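Clarnden Office News

The Bowl on the Round Table, and Other Tidying Matters

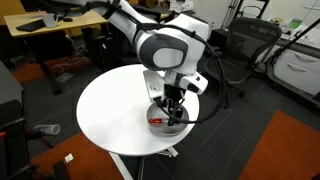
The round table and the metal bowl, second floor.

The second-floor tidy starts this week and runs through the end of April. Most of you have seen the notice by the kitchen door. It was short, and a few people have asked what it covers, so the longer version follows.

The white round table is staying where it is. There was a plan to move it to Kalum, the small meeting room at the back, but the door to Kalum is narrower than the table top and the legs do not come off without a tool we don't have. It will be kept as a shared table for the open area. It has a glossy top and shows every ring and smear, so please wipe it when you finish. There are cloths in the second drawer under the sink. Use a damp cloth and then a dry one. The scrubbing pads are for the sink only, and two of our other tables already have dull patches where somebody used a pad on a coffee stain.

The metal bowl is for small things that turn up without an owner. Pens, markers, caps, key rings, adapters, badge clips, the little screws that come out of chairs. If you find something small on the floor or on a desk that isn't yours, put it in the bowl. If you have lost something small, look in the bowl before you ask for a new one. It is a plain stainless-steel bowl and it came from the kitchen, so it is no longer to be used for salad or for fruit. A new fruit bowl is on order.

The bowl gets emptied every other Friday. On those days, whatever is in it is sorted as follows:

Pens and markers that write go back to the supply cabinet.
Pens and markers that don't write go in the trash.
Keys, badges and anything with a name on it go to the front desk.
Adapters and cables go to the cable drawers in Ison.
Anything else is kept at the front desk for a month and then given away or thrown out.

Please test a marker before you put it back in the cabinet. In January we ordered 400 markers and pens for the building, and when the cabinets were cleared out last month there were 105 that would not write, most of them without caps. Those had been taken out, tried, found dry and put back in the same box, some of them probably several times. If it's dead, throw it away.

On the subject of caps: dry-erase markers should be stored flat with the cap pushed on until it clicks. Standing them on end in a mug pulls the ink away from the tip or floods it, depending on which way up they are. The mugs on the whiteboard ledges have been taken back to the kitchen and replaced with trays.

Floors

The carpet in the open area is laid in tiles, dark gray with sections of orange-red. The tiles lift out one at a time, and that makes stains a smaller problem than they used to be on the old carpet, but only if we hear about them. A spill that is reported the same day can usually be cleaned. One that has been walked on for a week generally means a new tile. We have a box of spare gray tiles in the storage closet. We have very few spare orange-red ones, and the color has changed slightly since ours were laid, so a new one will stand out next to the old ones.

Small scraps are the other thing. The vacuuming crew comes through in the evening and they go around objects, they don't pick them up. A bottle on the floor means a strip of carpet that doesn't get cleaned, and scraps of paper tend to end up under the table legs. Before you leave for the day, take a look at the floor around where you were working. Pick up what's there, even if you didn't drop it.

Clear plastic bottles go in the blue bin next to the copier. Empty them first. Caps can stay on. The bin under the kitchen counter is for food waste, and bottles put in there have to be taken out again by hand, so please walk the extra few steps. Bottles that are still part full and have been standing for more than a day will be emptied and recycled during the tidy, wherever they are. If you want to keep yours, put your name on it.

Desks and the area beside them

Personal desks are your own business and we are not going to clear them. The floor next to them is shared. Boxes, bags and spare shoes have been creeping out into the walkway, mainly along the window side, and the walkway has to be kept clear all the way to the stairs. Anything in it on the morning of the final clear-out will be moved to Kpodo, the storage room on the first floor. It won't be thrown away, but you will have to go down and find it among everyone else's.

Ask at the front desk if you need a box with a lid. There is a stack of them left over from the last move – they fit under a standard desk if you don't have a drawer unit there.

Cables

Loose cables are being sorted in Ison, where the bottom three drawers of the tall cabinet now have labels. Power cables are in the top one of the three, display cables in the middle, and everything else is at the bottom. When a cable comes back, coil it loosely and close it with one of the fabric ties. Wrapping it tightly around your hand and tucking the end through is what breaks them near the plug.

We have 251 fabric ties, bought in one go, and would like to still have most of them next year. They belong on the cables and should travel with them.

Kitchen

The shelves above the counter were cleared on Monday. Mugs with no owner have been washed and moved to the left-hand shelf, and anyone may use them. Food without a date was thrown out. The refrigerator will be emptied at noon on the last Friday of the month, as usual, and anything with a name and a readable date will be put back.

Two of the kitchen's serving spoons are missing, as is the lid of the large pot. If they are at your desk or at home, leave them on the counter. No need to tell anyone.

What you are asked to do

For most people the whole thing comes to half an hour. Go through your own drawers for markers, cables and mugs. Return what belongs elsewhere. Clear the floor beside your desk. Put small found things in the bowl on the round table and check it for anything of yours while you are there.

Large items you no longer want – chairs, screens, shelves – should not be left in the hallway. Put a note on them with the word "remove" and the room name, and they will be collected. Chairs with a broken wheel or arm can be marked "repair" instead. Please write what is wrong with them, as a chair that only wobbles when someone sits in it looks fine to the person picking it up.

Questions about the tidy can go to the front desk. The next list of unclaimed items will be pinned up by the kitchen door after the bowl has been emptied.

8 April 2022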